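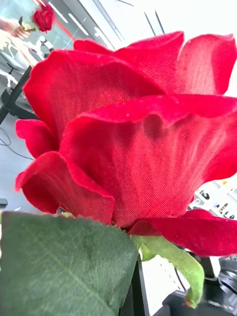 # The roses on the landing, and other dust collectors

1/17/19

I have been putting off the artificial flowers for longer than I would like to admit to my mother, who raised me to do the skirting boards every other week and the tops of the doors at Easter. But January is a good month for small indoor jobs, the sort you can do with the radio on and a pot of tea going cold beside you, and so this week I finally sat down at the table with the roses.

They are fabric ones, red, properly red, the colour of a pillar box that has just been painted. I have had them since we lived in Tultbridge, when I bought a bunch from a market stall that sold mostly curtain hooks and zips. I wanted something cheerful for a hallway that got no daylight at all, where I had already seen off two ferns and a very expensive orchid. The woman on the stall wrapped them in newspaper as if they were real, and I carried them home on the bus feeling rather grand.

You stop seeing things like that after a while. They had been on the landing here in Senthorpe for years and I walked past them every morning with the washing. From a few feet away they looked perfectly all right, if perhaps a bit tired. It is only when you get your nose right up to one that you notice how much is sitting on it. The cloth has a weave to it, a bit like a very small canvas, and every crossing of the threads seems to be a handy place for a speck of something to settle. There was lint along the top edges of the petals, pale little bits that I suspect came straight off our bath towels, as the airing cupboard is on the same landing and I do like to give a towel a good shake.

I rather enjoyed looking at them so closely, I must say. Whoever designed them had thought about how a rose opens, with the outer petals rolled right back at the rim and the inner ones tucked up behind each other, so that the red goes very dark in the folds and nearly pink along the curled edges where the light gets to it. Even the leaves have veins. I had owned these flowers all that time and couldn't have told you that.

## How I clean them now

I asked for advice at the library knitting group (always a mistake if you have somewhere to be afterwards) and came away with a great many opinions. One was to put them in a paper bag with a good handful of salt and shake it. Another was to run them under the shower, which made me wince. Tobiloba Dauda, who used to dress shop windows and knows far more about fake flowers than anyone I have met, told me to leave the salt in the kitchen and start with a paintbrush.

So a paintbrush it was, a soft one about as wide as my thumb, from the drawer where the decorating things live. You hold the bloom upside down over a sheet of newspaper and brush outwards from the middle, a petal at a time, going with the curl and not against it. It takes a lot longer than you would think. The broad front petals are easy, you can do those in a couple of strokes, but the small ones in the centre want the tip of the brush and a bit of patience.

For the lint that won't shift, a piece of sticky tape wrapped round your finger with the sticky side out does very nicely. Dab, don't drag. I dragged on the first one and pulled up a thread, and then spent a silly amount of time trying to smooth it down again with a fingernail. It's on the side that faces the wall now.

The leaves I did with a cloth that had barely been near water. Try a corner on one leaf first and look at the cloth before you carry on, particularly with older flowers, as the dye can come off. Mine were fine. I would not put a damp cloth anywhere near red petals, and Tobiloba was very firm on that point too, having once turned a whole display of white tulips the colour of rhubarb.

If the petals have gone flat from being squashed in a box, you can coax them back. I hold them for a moment over the steam from the kettle, well above it, and then roll the edge gently round a pencil. The drooping outer ones I tend to leave alone. Real roses droop a bit at the edges as well, and I think it looks nicer than having everything stood to attention.

## A word about the vase

The vase was a job in itself. It is the tall brown one from Mathias, the little pottery shop that used to be behind the church, and the neck is so narrow that I can't get my hand in, nor a sponge, nor (I did try) a sponge on the end of a wooden spoon. Dry rice is the thing for that. Pour in a cupful with a little warm water and a drop of washing-up liquid, put your palm over the top and swirl it round like somebody panning for gold. What came out I will not describe, except to say that there was a drawing pin in it and a button off a coat I gave away two winters ago.

I let it dry upside down on the draining board overnight before I put the stems back. I also put some clean gravel in the bottom this time, as it had always been a bit top-heavy, and the cat likes to squeeze behind it to look out of the window.

## Where they have gone

They are not back on the landing. Once they were clean it seemed a shame to put them next to the towels again, so I moved them down to the shelf in the back room, beside the lamp, where the old Kundis clock used to stand before it stopped for good. They look so much brighter there! The lamp picks up all the edges in the evening and I keep glancing over at them from my chair.

That did leave a gap upstairs, and of course a gap makes you look at whatever is on either side of it, and so I have since washed the landing curtains, thrown out a bowl of potpourri that had no smell left in it whatsoever, and taken down a mirror that I never liked. You know how it goes. You start with one flower and by teatime you are on your knees with the crevice nozzle.

I have written 'brush roses' on the kitchen calendar for July, so that they don't get into that state again. Whether I'll do it when the weather is nice and the real ones are out in the garden is another matter, but it is written down in pen.

Somebody asked me after my last post whether I didn't find artificial flowers a bit sad. I can see why people do. My gran had a basket of plastic freesias on top of the television that had faded to the colour of weak tea, and they were not a cheerful sight. But I like having a bit of red in the room at this time of year, when the garden is all mud and sticks and it is dark before the school bus comes by. I have real daffodils coming up in the tub by the back door as well – only the green tips so far – and I shall be just as pleased to see those.

Next on the list is the dried lavender, which sheds if you so much as breathe near it. If anyone has a good way of dusting that without ending up with a bare bunch of stalks, please do leave me a comment, and I'll try it before I resort to the hairdryer on its coolest setting.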